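# Folding table and linen corner – monthly walk-round, May

Kept by Orlando Sánchez for the Flolgate guest house, ground floor back room. Please read the comments as well as the ticks, as most of the useful part is in the comments.

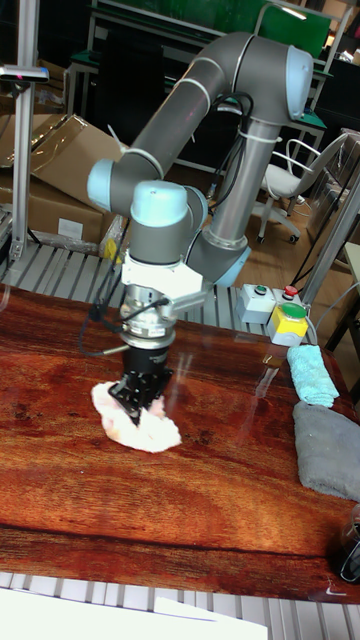
Linen is the part of the house our guests touch most and think about least, so I like to begin the walk-round with the folding table and work outwards from there. It is a lovely thing to work at, smooth and generous, and I look forward to it each month more than I probably should. The reddish-brown top has a real gloss to it, and the light bounces off it so brightly that a small puddle could hide in the shine, so please run a dry palm over the surface before you put anything clean down. The turquoise towel and the grey one are folded on the right, which is where I like finished pieces to go, and the crumpled white and pale pink cloth is over to the left with the things still to be done. The dark glass near the right-hand side is my first comment of the month, and I shall come to it under section 2.

Marks used: **OK** means fine as found. **See to** means somebody should put it right this week. **Watch** means leave it be but look again next time.

## 1. The table top

- [x] Surface free of chips, splinters and raised grain – **OK**
- [x] Front edge smooth when a tea towel is drawn along it – **OK**
- [ ] No sticky patches – **See to**
- [x] Table steady when leaned on with both hands – **OK**
- [x] Height comfortable for the people using it – **OK**

*Comments:* I did the tea towel test the full length of the front edge, twice, and it didn't catch anywhere. If it ever does catch, mark the spot with a bit of masking tape and come and find me before you fold anything delicate, and I'll bring the fine sandpaper down.

The sticky patch was towards the back and I think it was polish that had been put on too thickly. A cloth wrung out in warm water with the smallest drop of washing-up liquid took most of it away, but there is still a slight drag if you go over it with your fingertips, and I'd be very grateful if whoever is on the early turn could give it a second go. Please don't use the lemon spray from the kitchen. It smells wonderful, I know, but it leaves a film, and the film finds its way on to the pillowcases.

I leaned on the table at both ends and then, feeling rather foolish, in the middle. No wobble at all. The felt pads we put under the feet last winter have settled in nicely.

## 2. Drinks, glass and other breakables

- [ ] No glasses or cups on the folding surface – **See to**
- [x] No chips of glass or china on the floor beneath – **OK**
- [x] Dustpan hanging on its hook – **OK**

*Comments:* Now then, the glass. I am not cross with anyone, and I've been guilty of it myself on a long afternoon, but a glass beside folded towels is two troubles waiting to happen. The first is a spill. The second is worse, and it's the one I worry about – a dark glass is easily swept off by the corner of a bath sheet when you are shaking it out, and the tiny pieces go straight into the pile of the towel, where no amount of looking will find them.

So, could we all please use the shelf by the door for drinks? I have cleared the old Kullix catalogues off it to make room, and there is now space for several mugs and a packet of biscuits.

If a glass does break in the linen corner, everything that was open on the table goes into the bin bag marked for rags and is not shaken, rewashed or rescued. I would far rather lose a towel.

## 3. Towels and cloths

- [x] Finished towels folded flat, with no corner hanging over the edge – **OK**
- [x] Towels fully dry before folding (feel the hem, not the middle) – **OK**
- [x] Hanging loops sound on those checked – **OK**
- [ ] Thin or frayed pieces taken out of use – **Watch**
- [ ] Pale cloths kept apart from strong colours until dry – **Watch**

*Comments:* The hem is always the last part to dry, especially on the bigger towels from Bouchard, which have that handsome thick border. They feel done in the middle a good half hour before the border catches up. Folded too soon, they get the musty smell, and then the whole shelf gets it too. I pinched the hems of everything in the finished pile and was very pleased.

I've put "Watch" against fraying because two hand towels have gone thin along one side. They will do for another month of guests, I think, but when the loops go they can be retired to the boot room, where they'll be much appreciated by the dogs.

On the matter of pale cloths, we had a pillowcase come out a rather surprising shade in the spring, and I don't want a repeat. White and pale pink may share a basket. Turquoise must have its own until it has been through at least three washes, however nicely it asks.

One small thing about stacking. Please don't pile finished towels higher than your elbow when you're standing at the table. A tall stack always looks efficient, and then it leans, and somebody grabs for it.

## 4. Papers and lists

- [x] This month's wash list in its folder – **OK**
- [ ] Loose sheets cleared away from the front of the table – **See to**
- [x] Washing instructions for the Bouchard towels legible – **OK**

*Comments:* Loose sheets of paper are slippery things underfoot on a smooth floor, and they drift. Anything you need for the morning can go in the folder, and anything you've finished with can go in the paper bin. I've moved the folder to the left-hand side so that it's within reach without stretching across clean linen.

The order form for new towels is in the back pocket of the folder. The figure at the bottom should read 198 and not 989, which was a slip of my pen and would have given our supplier in Navport quite a turn. I have initialled the correction.

## 5. Floor, walkway and getting in and out

- [x] Clear walking space from door to table with a full basket in your arms – **OK**
- [x] Floor dry – **OK**
- [x] No leads crossing the walkway – **OK**
- [x] Door opens fully and stays open on its catch – **OK**
- [ ] Light bright enough over the folding side – **Watch**

*Comments:* I did the walk with a full basket, as I ask everyone to do when it's their turn, as you can't see your own feet that way and you find out very quickly what's been left about. The only thing I met was a single sock, which has been put in the lost property tin to join its many friends.

The light is good at present. By late afternoon it does become harder to spot a mark on a grey towel, so do carry it over to the window before you decide it's clean. We have a spare lamp in the upstairs cupboard and I'll fetch it down if anyone finds themselves squinting.

## 6. People

- [x] Everyone on the rota shown how to lift a full basket – **OK**
- [x] Hand cream topped up – **OK**
- [x] Stool available for longer folding sessions – **OK**

*Comments:* Full bath-sheet baskets are heavier than they look. Bend at the knees, hug it close, and if it makes you grunt then take half out and go twice. There's no prize for doing it in one.

The hand cream is for all of us and not only for me, whatever has been said. Let it sink in properly before you handle the pale things, though, as it does leave fingerprints.

## To be done before next time

| What | Where | Who |
|---|---|---|
| Second clean of the sticky patch | Back of the table | Early turn |
| Drinks moved to the shelf by the door | Folding table | Everyone |
| Loose papers into the folder | Front of the table | Everyone |
| Look again at the two thin hand towels | Finished pile | Orlando |
| Send corrected order form | Folder, back pocket | Orlando |

If you do one of these, put your initials beside it on the copy pinned inside the cupboard door, and the time as well if you remember. The pencil is on a string now. Please leave it on the string.

O. S.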